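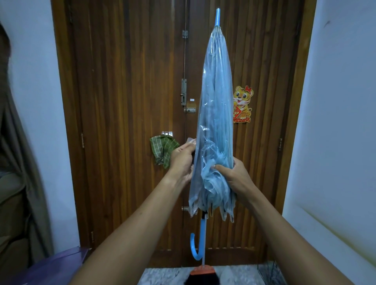
Yoon-hee Ko asks that the notes keep "closed" and "furled" apart, and wants both words spelled out before anyone adds more records. Closed means the ribs are down. Furled means the canopy is also wrapped around the shaft and the strap is fastened.

Mavilon umbrella notes

Last updated 2022-12-29

What is covered

Handling of stick umbrellas indoors: opening, closing, smoothing the canopy, wrapping, fastening, hanging up. Clear and tinted plastic canopies are included along with cloth ones. Folding pocket umbrellas are left out for now.

Fields

item: canopy material, color, handle shape
state: open, closed, furled
place: hallway, porch, doorway
remarks: free text

A canopy that hangs in loose folds goes in as closed, even when someone is holding it. Plastic canopies cling to themselves, so write "creased" in remarks only if the creases stay after wrapping.

Known gaps

Straight handles are rare. 11 records from June have no place filled in. Tiruwork Tilahun has the paper list for those.

Corrections

Send them to Jhonatan Arboleda with the record number and the field to change.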